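Foro de Vivienda Nkosi – Arrendamiento y convivencia
Tema: Inventario de habitaciones amuebladas al inicio del contrato

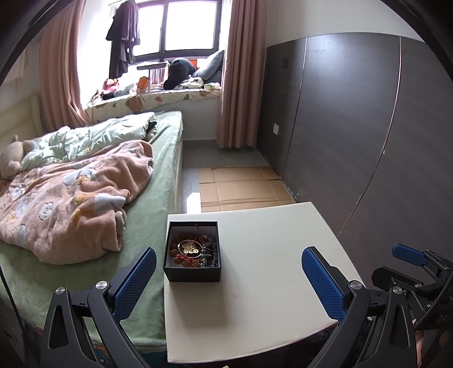
Mensaje 1
Usuario: S_Leclerc (moderación)
6 de septiembre de 2018

Estimados miembros:

Se somete a consulta el modelo de inventario que acompañará a los contratos de habitación amueblada en la residencia Storkton. La propuesta contempla una relación de muebles, el estado de cada uno y la firma de ambas partes en un plazo de 8 días desde la entrega de llaves. La fianza ordinaria asciende a 200 euros. Se ruega remitir las observaciones por este mismo hilo.

Solange Leclerc

Mensaje 2
Usuario: pmofokeng

Agradezco el borrador. El plazo me parece insuficiente. Los defectos de una cama o de un cajón se advierten con el uso, y quien llega en pleno inicio de curso dispone de poco tiempo. Solicito que se amplíe a un mes.

Mensaje 3
Usuario: K.Kakakhel

Discrepo respetuosamente del señor Mofokeng. Con un mes de margen resulta imposible distinguir un daño previo de uno reciente. En abril tramitamos dos reclamaciones por mesas rayadas y ninguna pudo resolverse, por falta de inventario firmado.

Mensaje 4
Usuario: pmofokeng

Esas reclamaciones se referían a contratos sin inventario alguno – el plazo no tuvo nada que ver. Mantengo mi petición, al menos para los defectos ocultos.

Mensaje 5
Usuario: mbali_mnguni

Cabría una solución intermedia: ocho días para los daños visibles y un mes para los ocultos. Pregunto, además, si el colchón se inventaría por separado. En el modelo anterior figuraba junto con la cama y ello dio lugar a confusiones.

Mensaje 6
Usuario: S_Leclerc (moderación)

Se toma nota de la propuesta de la señora Mnguni. El colchón constará en línea aparte. La redacción revisada se publicará en este hilo.

Mensaje 7
Usuario: K.Kakakhel

Conforme con el colchón. Respecto al doble plazo, reservo mi opinión hasta leer qué se entiende por defecto oculto.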